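Clalline's gripper money is finally sorted

Well, we have a number! After going back and forth since March, the folks at Clalline signed off on $4,000 for hand-held grippers, and I've been grinning since Friday. It's less than I asked for (I always ask for more, they always know), but it gets us going on the small-package work we've been talking about in this column all spring.

The plan is to buy 6 units from Ulau. Their quote came in at $2,518 with the finger pads included, and the rest goes to spare pads, bushings and a cushion for shipping. Ding had a nicer-looking tool, but the pads were sold separately and the lead time kept slipping, so I let that one go.

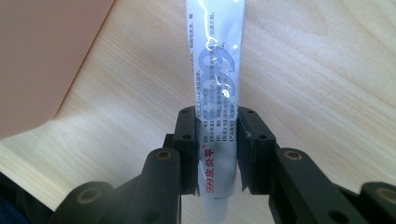
A tube of 999 ointment held upright between the finger pads, cap down.

Soft tubes are what I'm most worried about in the budget, to be honest with you. Boxes are easy on the pads and bottles are pretty forgiving, but anything squeezable makes me want a second style of pad, maybe something softer, and I haven't priced those yet. The Gidus product list has 111 items on it and plenty of them are creams and gels, so I'd rather find the money now than go back begging in the fall!

The order goes to Ulau as soon as purchasing gives me a PO number. If you've got a favorite supplier for soft pads, send me a note before then, and tell me what you paid.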